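Felt pads keep peeling off my homemade gripper fingers

Posted by Wing-yan Lai, 8/8/23

So I've been building a pair of hand-held grippers in the shared shop at Clonstead, and the felt on the pads just won't stay put! I glue it, I clamp it overnight, and 13 squeezes later a corner is curling up again (the fingers are printed, if that matters). What are you all using?

Anjani Jugah
Contact cement, a thin coat on both faces, then leave it alone for 30 minutes before you press them together. Scuff the pad with sandpaper first. I did mine that way in January and they're still on. Oh, and cut the felt a hair smaller than the face so nothing catches the edge.

Ludgate
double sided tape works ok

Uzor
Tape crept on me, I'd go with the cement. I also screw my pads to the fingers so I can swap one out without taking the whole thing apart.

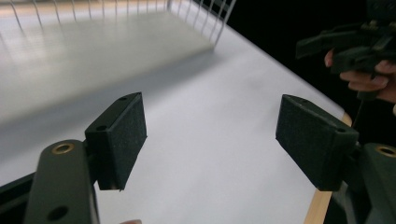 Do I have to redo both pads if only one is peeling? Do both, or the worn felt and the new felt will grip differently and things will twist as you close.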